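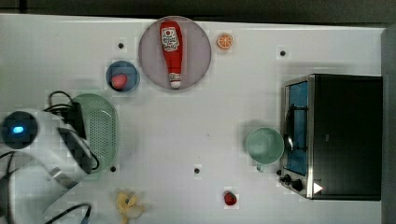
Kitchen helper wanted, Ciltumthorpe

Trandeo is searching for one person to help in our small teaching kitchen in Ciltumthorpe, 2 mornings per week, starting in January.

Your work will be to set the tables before each class (plates, bowls, colander, fruit, ketchup and other sauces), to wash and put everything back on its shelf after, and to keep the shopping list in order. The toaster oven must be cleaned each time it was used. Classes have at most 12 guests.

We ask that you are punctual and can lift a full crate of dishes. Experience in a kitchen is welcome but it is not required. You will receive an apron, lunch and the bus ticket from Tultthorpe.

Please write a short letter, one page is enough, to Čestmír Bednárik at the Trandeo office. Tell us which mornings are possible for you. Letters are accepted until Sep 3, 2026.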